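Druvon Two-Arm Kit: Frequently Asked Questions
By Nurhan Ağca | 26/09/2022 | 2 min read
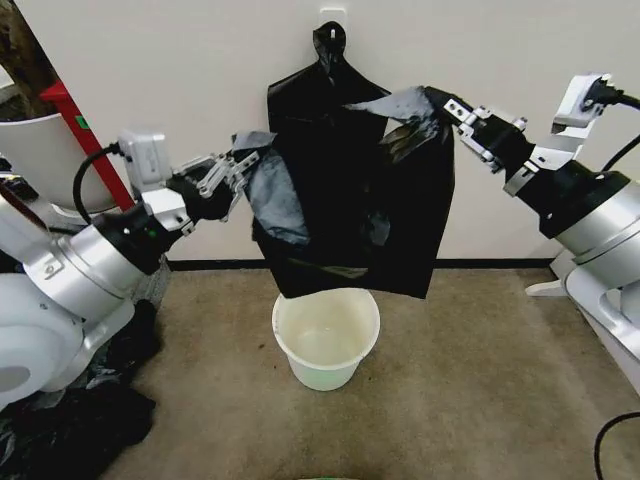

Shanti Vishwakarma wrote to ask whether the kit can handle thin plastic at all, as her last gripper set only coped with boxes and bottles. Most of the mail we get starts with the same question, so it goes first.

Can it work with trash bags and other thin plastic?
Yes, within limits. The parallel-jaw grippers can pinch a fold of bag on each side and pull it open. Very light produce bags are harder, and we don't list them as a supported task.

Does it come with bag changing built in?
No. The kit ships with basic pick, place and hold routines. Bag work has to be taught at your site, with your bags and your bins. Plan on roughly 300 practice runs before you leave it on its own.

Do I need to hang the bags on a hook?
You don't have to, but it makes things easier. A bag on a wall hook stays where the arms expect it — a bag in a heap does not. Small adhesive hooks are fine for empty bags. Don't hang full ones on them.

Will it run on carpet?
Low-pile carpet is fine. On thick carpet, put a board under each base and check that it sits level. Keep power cables out of the arms' reach.

How long is the warranty?
It runs 12 months on the arms and 9 on the grippers. Finger pads are not covered.

Can I rent before I buy?
Lendach handles rentals. The shortest term is 2 weeks, and setup is charged separately.

Does it work with Aton software?
The current version, yes. Older versions can move the arms but can't read the gripper force, so thin plastic tends to tear.

Who do I call when an arm stops?
Press the reset on the control box first. If the arm stops again, call Dwivedi, our service partner, and have the serial number ready.

9 comments | 12 shares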